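How to read an industrial lease listing for your first small warehouse

I love this part of the hunt! A listing looks dry, but once you know your way around it you can rule out half the units in town over one cup of coffee.

Step 1. Find the rentable square footage. My shortlist came down to two units, one at 822 square feet on Stoseck Road and one at 1,354 square feet in the Brirnby estate. Ask if the figure includes shared hallways or a mezzanine - it often does.

Step 2. Turn the rent into a yearly total. Rent per square foot times the area, then add service charges, insurance and property tax.

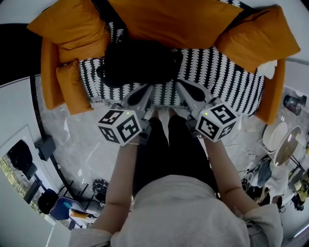
Step 3. Check the clear height, measured to the lowest beam or light fitting. Extra height means extra racking, and that's storage you've already paid for!

Step 4. Look at loading. Dock-level or drive-in door? Can a full-size truck turn around in the yard?

Step 5. Read the break clause. Ewan Doolan at McKinnon talked me into asking for one at year two, and the landlord said yes the same day.
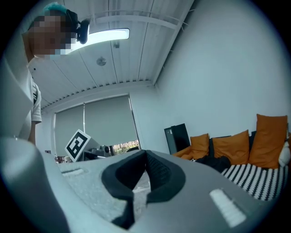

Gripper with its light strip on

Step 6. Visit at a busy hour, and go back in December if you can wait that long. Bring a tape measure.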